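Folding for science at Marner

I spent a morning in February at Marner, the little automation firm over the bakery on our street, and I came home with opinions about bedsheets. They're teaching a learning system to handle cloth, and the way they do it is by having people do it first – over and over, with a hand-held gripper instead of fingers.

Debora D'Amico runs the sessions. She gave me a gripper, pointed me at a table and told me to pinch, lift and lay the cloth down again. I got it wrong right away (you squeeze too hard, everybody does) and she just said, "Keep going, we'll sort it later." The project is called Halta, and so far it has 1,974 recorded tries on file. Debora wants a lot more before summer.

I liked the soft gray-green cloth best. It's got a bit of fuzz to it, and it bunches up if you so much as look at it.
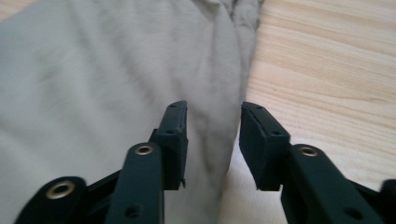

So why use people at all, and skip the simulator? Cloth is miserable to simulate well, and a person with a gripper can make a useful example in less than a minute.

Each try gets a short label afterward: what the person meant to do, and whether it came off. The misses stay in, too. Debora says the system needs to see a corner slip away and somebody go back for it, and I contributed plenty of those! Of the 320 tries recorded the week I visited, 46 were thrown out, mostly for labels that made no sense. I'm pretty sure a few were mine.

After coffee we went over what makes a good round. You change the cloth, mess it up a different way, start from another side of the table. Pale fabric is its own challenge, she told me, with all those faint creases and seams to tell apart, and I can believe it. I was squinting at the off-white one myself, trying to decide which line was stitching and which was just a wrinkle.

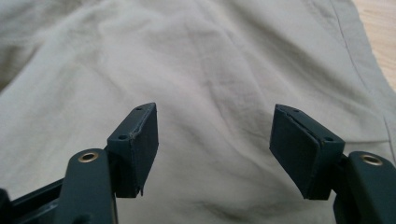 What comes next

Marner plans to hand the first batch over to Michiels, the company building the arm that's supposed to learn from all this. Their people want towels added, and fitted sheets after that, which got a groan from the whole room. I can't fold a fitted sheet with two hands and a free afternoon, so good luck to the arm.

Sessions run mornings from nine until noon, and Debora is still looking for people with patience and steady wrists. I've signed up for two more – my own laundry is still in the basket.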